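Handgeführter Greifer: Demonstrationen für "Kappe an Garderobenständer hängen" brechen beim Einlernen weg

Mamta Tripathi
August 2020

Ich nehme mit einem handgeführten Greifer Demonstrationen auf: Kappe greifen, zum Garderobenständer tragen, an einen Haken hängen. Aufzeichnung mit Weitwinkelkamera am Greifer, Auswertung mit Hernik. Von 2,518 Durchläufen bleiben nach der Posenschätzung 2,000 übrig. Die verworfenen brechen fast alle kurz nach dem Greifen ab, die Greiferöffnung springt dann auf einen unsinnigen Wert.

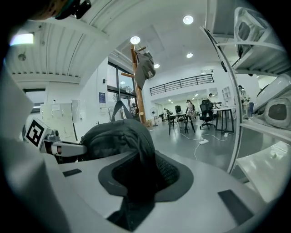
Die Öffnungsweite berechne ich aus den quadratischen Markern an den Fingern. Beleuchtung und Belichtungszeit habe ich schon variiert, ohne Wirkung. Liegt das am Objekt oder an meiner Handhabung?

Deepak Joshi

Vermutlich an beidem. Eine Kappe ist weich und breit, je nach Griff schiebt sich der Stoff vor einen Marker. Sobald nur einer erkannt wird, fehlt der Abstand zum zweiten. Zwei Maßnahmen:

Am Rand greifen, Öffnung zur Kamera, und den Griff über alle Durchläufe gleich halten. Gemischte Griffe machen später auch die Policy unruhig.

Lücken bis 15 Bilder linear interpolieren, solange die Kappe gehalten wird - die Öffnung ändert sich dort kaum. In Hernik muss man das pro Aufgabe einschalten. Längere Lücken würde ich weiterhin verwerfen.

Außerdem prüfen, ob die Posenschätzung selbst abbricht oder nur die Öffnungsweite fehlt. Das sind getrennte Fehler, sie landen aber im selben Protokoll.

Naveen Singhal

Bei uns half nur, die Kamera neu zu kalibrieren. Welches Objektiv ist es denn?

Shalini Saxena

Die Interpolation kann ich bestätigen, bei Handschuhen dasselbe Problem. Beim Loslassen am Haken aber abschalten, sonst wird das Öffnen verschliffen und der Roboter lässt zu spät los.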